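Tristwood tea room swaps its sugar jars for old fruit tins – and I'm all for it

March 2018

I only popped into the Geraghty Hall tea room for a scone. I came out an hour later with a head full of canisters, so you lot are going to hear about them.

If you haven't been up there for a while, the hall has had a good sort-out over the winter. The back cupboard, which has been a menace for as long as I've lived in Tristwood, was emptied right down to the shelves. Out came odd saucers, a fondue set, a bag of bunting that had been chewed by something, and a great many cardboard tubes with metal rims, the sort that drinks powder comes in. Fruit flavours, mostly. They were bought in for the summer fair a few years back, the powder was used up, and the empties were put away by somebody who thought they might be handy one day.

Well, that day has come! Anqi Ye, who took over the tea room last June, has decided they're too good for the recycling and is giving them a proper job. Some will go out on the tables to hold teaspoons and napkins, some are for the children's corner (crayons, felt tips, those fat chalks that get everywhere) and the rest will be sold to raise money for a new urn.

"I like them because they're cheerful," Anqi told me while she was wiping down the counter. "We had glass jars before and I was forever sweeping up bits of glass jar."

I can vouch for that. I broke one in the autumn and I still feel bad about it.

The old urn, for those who don't know it, is a Brastedik and older than my eldest. It takes an age to come to the boil and it drips on your shoes when it gets there. A replacement will cost 200 pounds, and the tea room has 98 pounds towards it already from the cake table at the Christmas concert, which I thought was very good going for a night when it sleeted sideways. The canisters are going at 2 pounds each and you can have whatever flavour you fancy. I've put my name down for a peach one.

Now, I did ask whether there was much work in getting them ready, and the answer is more than you'd think. Cardboard doesn't like water, so you can't just chuck them in the sink with the cups. Anqi's method is to tap out any old powder over the bin, go round the inside with a barely damp cloth, then leave the tube standing open in a warm room overnight. The seam at the bottom is the awkward bit, as the powder packs in there and sets like cement. She uses a dry pastry brush for it. I tried an old toothbrush at home on a gravy tub and got on fine, so don't go out and buy a brush specially.

The lids are a sore point. Most of them have vanished, and the few that did turn up in the cupboard don't fit anything. If you've got plastic lids sitting in a drawer from coffee tins or custard powder, please take them along and try them for size. Breltik baking tubs have a lid that's very nearly right, I'm told, but it pops off if you look at it, so perhaps not for anything you mind spilling.

There was a bit of a discussion at the next table about whether to cover the labels. One lady wanted them all wrapped in brown paper and tied with string so they'd match. Her friend said that would be a crime, and I'm with the friend. The whole charm of the things is that they're bright and a bit daft and have fruit on them! You can do brown paper at home. Anqi is leaving hers as they are, with perhaps a dab of glue where a label has started to lift.

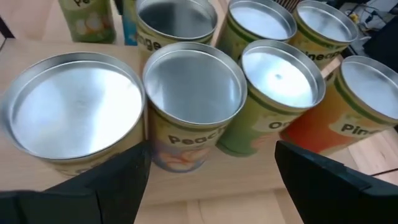

Open tops and shiny insides: some of the fruit canisters, Peach among them.

I'm told the pineapple is already proving popular, so don't hang about if that's the one you want. They're good for more than pens, too. Wooden spoons would sit nicely in one by the cooker, and I've a plan for knitting needles, which at present live in a boot. I wouldn't stand fresh flowers in one unless you put a glass inside to hold the water, and I'd keep them off a damp windowsill.

While I was there I also had a look at the new shelf in the children's corner. It's low enough for little ones to reach and there's room for a row of canisters along the top, with the jigsaws underneath. Talking of jigsaws, the 1,000 piece one of the harbour is back out on the side table and could do with some help. The sky is dreadful. I did two bits of it and gave up – lovely scone, though, cheese and chive, still warm.

If you'd like a canister or two, ask at the counter when the tea room is open, which is mornings only until the clocks change. Cash is easiest as the card machine sulks. You can also leave your name and choice of flavour in the notebook by the till, and Anqi will keep one back for you until the end of the month. After that they go out on the table for anybody to pick up.

Donated lids can be dropped in the basket inside the front door. Clean ones only, please, and no more saucers. They really do have enough saucers.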